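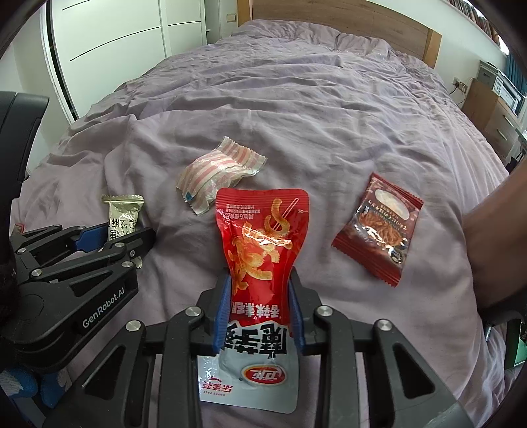 Chibuzor Jibrin
Data collection, Famby project. I also fix the grippers when they squeak.
2020-08-09

Quick one tonight, I have a batch to upload and the laptop fan is already screaming.

Snack packets. That's been my whole week. Famby wants pick and place of soft packaging on soft surfaces, so it's beds, duvets, cushions, whatever gives when you push on it. Target is 895 accepted episodes for this set. Not recorded, accepted. Big difference, ask me how I know.

A tabletop is easy. You come down, you close, you lift. On a duvet the packet sinks into a fold and the fingers grab cloth along with it. Then you lift and half the bedding comes too. Those get tagged as a fail but we keep them, Anell (our labeling tool) has a separate bin for it now. Took me until April to get that bin added.

The konjac pouch is my favorite of the lot. Stands up tall in the fingers, big red face, and when the blue pads close it pinches in to a little waist. Nice clear grip to look at on playback. The flat dark red one with the noodle-looking strips on the front is a pain. No edge to get under. I've been sliding one finger along the bed first and then closing slow, and that seems ok, but I do it a bit differently every time and I'm told that's fine, even good. We'll see.

Small wrappers are worse again. The striped pink and white one you can miss completely if there's glare.

Things I'm doing now that I wasn't at the start:

Mess up the duvet between episodes. Really mess it up. My first 80 were all on nearly the same wrinkles and the reviewer at Baluyot sent back 45 of them. Fair enough.

Both hands in view at the start. If the left gripper isnt doing anything it still has to be there, open, holding still. I kept letting it drift off to the side and the sync check hated that.

Slower close. I squeeze fast out of habit, and fast looks like a jump in the width signal. Count of two, then lift.

Forearm out of the way. Still bad at this one. My arm throws a shadow over the right side and I only notice on playback.

Shiny film is the other thing. Curtain half closed helps some. Lamp off. The creases still flash when you turn the pouch but the model is going to see that in real homes anyway so I've stopped fighting it.

Wrist is sore. 70 episodes in a sitting is my limit, after that I get sloppy and start dropping things that shouldnt drop.

Next up is the Platuvside list, wich is socks and folded towels. Same bed, same duvet probably. If anyone has a trick for getting one sock off a pile with two flat fingers please leave it in the comments, I've got nothing so far.

Ok upload's at the halfway mark. Going to eat something.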